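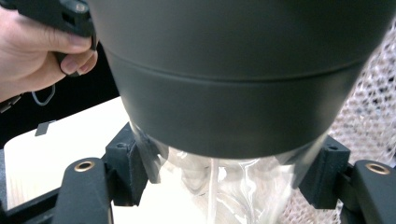 2019-04-03, darkroom notebook

Back on the Ngô negatives this morning. For anyone picking this up cold: these are the glass plates and nitrate sheets from the Ngô portrait studio in Ralbridge, the one that closed when the family sold the building. We have 54 plates in the first crate and I'd hoped to have all of them through cleaning by now. I don't. I've got as far as the wedding groups and then I got stuck on the retouching, which I'll come to.

Plates first. The glass side is easy enough, a barely damp cotton pad and then a dry one, working out from the middle. The emulsion side gets the soft brush and the bulb blower and that's it. I know somebody on the last project liked to use a bit of film cleaner on the emulsion edges (you know who you are!) but on these the edges are frilling, and I lost a flake the size of a lentil off plate 5 in February doing exactly that. It's in a little paper fold in the envelope with the plate. Please don't throw out the paper fold.

The retouching. So whoever did the studio's portraits worked straight on the negative with a hard pencil, on top of a varnish to give it some tooth, and they were good. Under the loupe you see these tiny commas all over the cheeks and under the eyes, dozens to a face. Trouble is the varnish has yellowed on some plates and hardly at all on others, and where it's yellow it holds back so much light that the print comes up patchy. I spent most of an hour wondering whether to do anything about it and decided no. The pencil sits on the varnish, so if the varnish goes the faces go with it. Anyone who wants a cleaner picture can fix it on the scan.

Contact prints: did two from plate 12, the lady with the fan. Old Trelari paper, grade 2, because that's what was open. First one at 8 seconds was flat mud. Second at 14 seconds was much nicer, with real detail in the dress, though the backdrop went heavy on the left side. I think the old backdrop was sagging there and the shadow is in the plate, but I want to check it against the other sittings before I swear to that. Same painted balustrade turns up in nearly everything, so there's plenty to compare.

Developer was mixed fresh. I'm still on the Zurnari powder and I still don't love it — it takes forever to dissolve and leaves a bit of grit unless you filter it. Coffee filter works. Dilution as on the card by the sink. Somebody has written over the card in ballpoint and I can't tell if it's a 1 or a 7, so I went with what I remember. Will rewrite the card.

Scanning: Diễm Âu did the test on plate 3 at the higher setting and sent me the file. It's huge, and lovely. You can read the lettering on the sewing machine behind the boy. She wants to do everything at that setting and I'd like to as well, but at that size we fill the drive before we get through the second crate. We settled on the high setting for anything with writing or storefronts in it, standard for the rest. She's keeping the list.

Oh, and the sitters' book. It came in with the crate but the numbers don't line up with the numbers scratched on the plates. They run along happily together up to 100 and then the book jumps to 200 and the plates just carry on. My guess is they started a new series when they moved across the street. Diễm Âu thinks a volume is missing. I've started a pencil table at the back of this notebook, book number on the left, plate number on the right, question mark where I'm guessing. Lots of question marks so far.

Still to do:
More four-flap envelopes, the big size, we're down to the last pack
Plates 31 to 34 are stuck together in their old sleeve, leave them alone till I've asked about humidifying
Bulb in the left safelight is flickering
Print plate 12 again on grade 3
Ask the family if anyone remembers the name of the retoucher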